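Gallery: the rules on the wall, and the bench

Our house rules for the two-arm bench at Dresano run to 18 points. I have read them more often than is healthy and I believe in perhaps half. The rest were written in April by people who like writing rules. A revised set is due, so I am putting my doubts on the page first.

Rule 4 says a task board must sit in the marked position before either arm is powered. Fine, except that the mark is a bit of tape and tape creeps.

Rule 7 wants 102 clean runs before a result may be called repeatable. Why 102? I asked and got a shrug. A hundred and two runs on one board, under one lamp, tell you about that board and that lamp. I would take 62 with the board moved between runs.

Rule 11, on keeping both hands apart over the work, reads well. It gives no distance. "Safe separation" is a phrase you can agree with all day and never measure.

Rule 13 covers cables. It asks for them to be "tidy". Gresirell, who supplied the template, have the same word in theirs, so at least we are vague in company.

Comments to the Irham office before the new version is signed off. Please say which rule you mean.
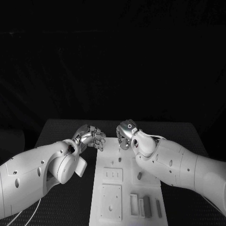 Photo: Dresano bench gallery, 2023-11-17

Two hands over the board, with a narrow gap between them. Is it a Rule 11 gap? Read the rule and tell me. There is a thin white cable curving over the table on the left as well, and I leave it to the reader whether a curve counts as tidy.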